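Animal print

Animal print is the name given to any pattern on cloth, paper or another surface that copies the markings of an animal's coat or skin. Leopard, zebra, tiger, giraffe and snake are the kinds most often met with, and of these leopard has always been the one people reach for first, whether for a coat lining, a cushion or a roll of wallpaper for the downstairs loo. The pattern need not be true to life, and a good deal of the charm of the thing lies in how far it has wandered from the animal it began with.

Origins

The wearing of real skins is very old indeed, and in many parts of the world a spotted pelt was a sign of rank, kept for rulers, priests and soldiers. Printed and woven copies came a good deal later, when weavers in Europe began to work spots into silk for those who liked the look and could afford the cloth. Once roller printing had made patterned cotton cheap, the spots found their way on to dress fabric, headscarves and furnishings, and by the middle of the twentieth century they were as much at home in an ordinary sitting room as in a film star's wardrobe.

Spots and how they are drawn

A real leopard carries what are called rosettes, which are broken rings of dark fur around a slightly darker middle, together with plain solid spots on the legs and head. A jaguar's rosettes are larger and often have small dots inside them, and a cheetah has solid spots only. Pattern drawers have never been very strict about any of this, and cloth sold as leopard may well owe more to the jaguar, or to nothing that ever walked about on four legs. 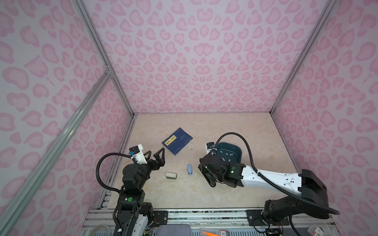 The size of the repeat matters a great deal. A small repeat reads almost as a plain colour from across a room and is kind to awkward corners, while a large one needs a fair stretch of wall before it settles down. The designer Macarena Zapata, whose Wandedix papers were first sold in April 2000, drew her spots by hand at twice their printed size and then spent 9 weeks moving them about — she disliked any gap in which the eye could pick out a line. Her notes on the subject are still handed round among students, and they make very pleasant reading even for those who have never hung a strip of paper in their lives.

Colour

Tan, black and cream remain the usual choice, but bright versions have been made for many years. Pink came in with nightwear and children's goods and has stayed, usually in two shades, one laid over the other. Blues and greens sell less well, although the Acuña printworks kept a sea-green leopard in its pattern book for almost 40 years, and the foreman there, Cristóbal Escobar, is said to have papered his own hallway with it.

Care and hanging

Printed papers should be hung from the same batch, as shades can drift between one printing and the next. Spots forgive a slightly poor match at the seam better than stripes do — a comfort to anyone working alone on a stepladder.

See also

Camouflage
Polka dot
Repeat pattern
Toile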